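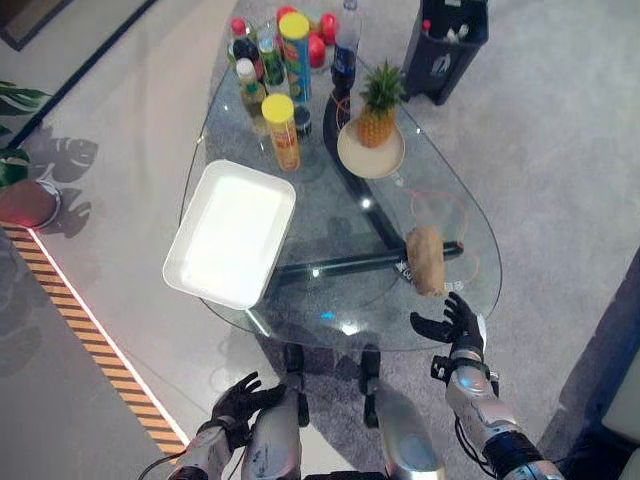 Glass-topped table on a black metal frame.

How to clean a glass table top without streaks

Borghild Tangen, updated Fri 23 February

You need two microfibre cloths, white vinegar, washing-up liquid and a bowl of warm water.

1. Clear the table and brush off any crumbs. Grit scratches glass.
2. Add a drop of washing-up liquid to the water. Wring out the first cloth well and wipe from the far side towards you.
3. Mix one part vinegar with four parts cold water and go over any greasy marks.

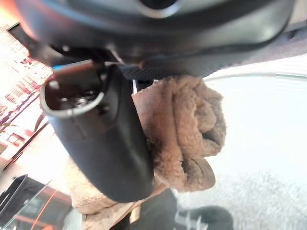 4. Dry straight away with the second cloth. Turn it over when it feels damp.
5. Wipe the underside too. Most leftover smears are there.

Keep vinegar off the metal frame, as it can dull the paint. A damp cloth is enough for the bars. Don't use fabric softener when you wash the cloths.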